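Unit 4: Open shelving and textile storage
Course handout, Domestic Interiors and Storage
Instructor: Clotilde Deschamps

4.1 Scope
Open compartments divided by thin uprights. Drawers and hanging rails are in Unit 5.

4.2 Clearances
Compartment depth for folded household cloths: 35 cm. Clear width between dividers: 70 cm maximum on an unsupported shelf. Height of the uppermost shelf in regular use: 135 cm from the finished floor. Measure from the inside faces of the dividers.

4.3 Edges and backing
Rounded edges snag fabric less than square ones and are preferred wherever cloths are pulled out by hand. A colored back panel makes a compartment easier to read from a distance, and a gray wood-grain finish can be set against almost any backing color. Check contrast with the stored items before ordering panels.

4.4 Handling cloths
Unfolded cloths catch on the shelf edge. Grip near a corner, clear the edge, then lower to the board. Fold in thirds lengthwise, then in half, with the fold facing out.

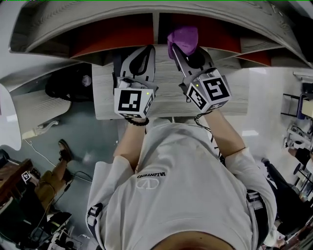
Stacks should not exceed two-thirds of the compartment height. Mixed fabrics are stacked by size, largest at the bottom, and small cloths go in a separate compartment.

4.5 Assignment
Draw one shelving unit at home in front elevation, with all inside dimensions. Mark where textiles are kept. Due in November to Sơn Tăng, Chauvin studio.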